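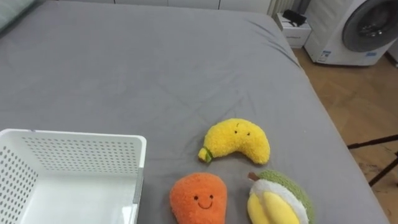
Why would I clear the bed first if I'm only going to sleep in it tonight? somebody wrote on last week's feedback sheet, and the same question came up twice more in the hallway. Good question! I'm going to spend most of this handout on it.

Bedroom Reset, Unit 5: Soft Things

My answer is that the bed is the biggest flat surface most of us own. A smooth sheet gives you a sorting table for free, and you can't put off finishing because you'll want to lie down on it later. I did the Mikcombe apartment this way (the one from the first handout, with the awful closet) and had the whole room done in 40 minutes, coffee included.

So, the order I use. Pull the sheet flat and push the pillows up to the head. Don't fuss over creases, they come back anyway. Set an open basket on one side, close enough that you can reach it without walking. Then put the loose stuff next to it, one kind at a time. Plush toys are a nice kind to start with – fruit ones like the banana and the mango are small enough to handle with one hand, and you can decide on each one fast.

About baskets. I like white plastic with holes in the sides for soft toys. You can peek in through the holes, and a quick wipe cleans it. A solid floor matters more than you'd think if you've got doll shoes and beads in the house. Several of you asked about the Skelo fabric bins, and they're fine for scarves, but mine sagged when I filled it with plush. Your call.

Faces up, please! Anything with stitched eyes or a smile goes in looking at the ceiling. Kids find the one they want right away and don't dump the other stuff out to get to it.

For next time: pick one bed and one basket, and sort a single kind of soft thing. Write me a paragraph, 400 words at the very most, on where you got stuck. Bring the Hnatiuk worksheet too, page 5, even if it's only half filled in.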